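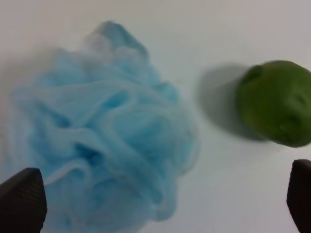

The blue bath pouf, awaiting a decision.

On the Annual Sorting of Small Household Articles

5 Jan 2023

Readers of this blog will be aware that the household at Brevmont undertakes a general sorting of small articles twice a year, once in June and once after the New Year. The January sorting has now begun. The present entry records the procedure adopted and the decisions reached so far.

All articles are brought to the white table and considered one at a time. The drawers and boxes concerned number 17, of which the hall cupboard accounts for the greater part. Ms Pornthip Thaweesak, with whom I share the house, has again agreed to act as second opinion. Where we disagree, the article is kept until June.

Bathroom articles

The pale blue mesh pouf was considered first. It was bought on our visit to Chantharasri as one of a pair, and the other has been in use in the upstairs bathroom. I had proposed that it be discarded, on the grounds that the netting gathers in folds and takes up a good deal of space in a drawer. Ms Thaweesak objected. It will therefore be hung from the hook behind the door, where it should have gone in the first place.

Flannels and face cloths are limited to 16. Any beyond that number are cut up for cleaning.

Desk and games articles

The grey felt eraser belongs with the kitchen whiteboard, on which we keep the shopping list. It had been missing since the autumn and was found in the Rollodow box, beneath the playing cards. Its felt surface shows some lighter smudges, and it will be brushed out of doors before being returned to the ledge. The Rubik's cube is retained without discussion. My cousin Ea Grímsdóttir asks for it whenever she stays, and it is to be kept on the low shelf in the sitting room - not in the hall cupboard, as previously. 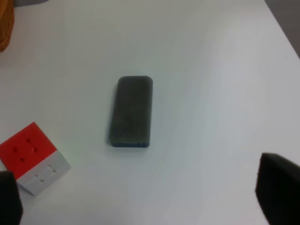
Arrangements for the remaining boxes

The boxes from the landing will be dealt with next, followed by the sewing drawer. Articles no longer required will be taken to the Clundance charity shop, which accepts household goods in the mornings only. Batteries and light bulbs are to be set aside in a separate bag.

A further entry will be published when the sewing drawer has been completed. Suggestions for the storage of loose buttons would be gratefully received in the comments.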